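FOR IMMEDIATE RELEASE
Tue 14 April

Gilmartin Quarterly Turns 26, Finally Prints an Issue About Tables

DENENT – Gilmartin Quarterly, the magazine for people who repair furniture they should probably have left at the curb, has released its spring issue. It runs to 136 pages, a personal best, and is given over almost entirely to the kitchen table.

Readers have been asking for a table issue for years. The magazine has instead given them two issues on drawers, one on hinges and a long winter number on the history of the footstool, which drew more mail than anything in its history, most of it unkind.

"We kept putting tables off on the grounds that everyone has one and everyone has an opinion," said editor Áine Fahy. "Then we looked at what footstools did for our renewals and felt we could risk it."

The lead feature follows one drop-leaf table through 80 years and four owners in the Korgate district, including a long spell in a garage under a boat motor. There is also a guide to getting water rings out of a finish, which tests seven home remedies on one patient sideboard. Mayonnaise is given a fair hearing. Toothpaste is not.

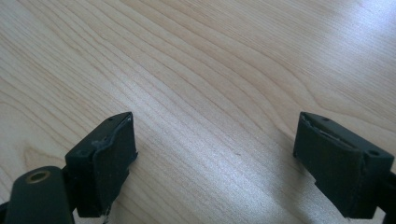

Gilmartin Quarterly | Vol. 26, No. 2 | p. 7

Elsewhere in the issue, Feken Finishes answers reader questions on oil, wax and varnish, and settles the coaster argument in a way that will please no married couple. A short piece on grain explains why a board planed in the wrong direction tears, with diagrams for those who prefer not to find out on their own dining set. The letters page continues its dispute over whether a wobble should be fixed at the leg or at the floor, now in its third year.

Subscribers will also find the pull-out pattern for a folding card table. The pattern was promised for December and went to press then with one leg drawn shorter than the others. It has been redrawn. Anyone who built the first version is invited to write in, and a surprising number of you already have – thank you, we have read them all.

The spring issue is on sale now at the Denent newsstand, at Korgate Hardware and by mail from the magazine's office. Current subscribers should have their copies by the end of the month, or slightly later if they live on a hill.

The summer issue will cover porch chairs. Submissions are open to anyone who has repaired one and sat in it afterward.

About Gilmartin Quarterly
Gilmartin Quarterly is an independent magazine of furniture repair published four times a year in Denent. It accepts advertising from makers of glue, clamps and sandpaper, and has so far turned down everyone else, none of whom asked twice.

Press contact: Áine Fahy, Editor, Gilmartin Quarterly, Denent
Review copies on request. Please say whether you would like the card table pattern left in.

– ENDS –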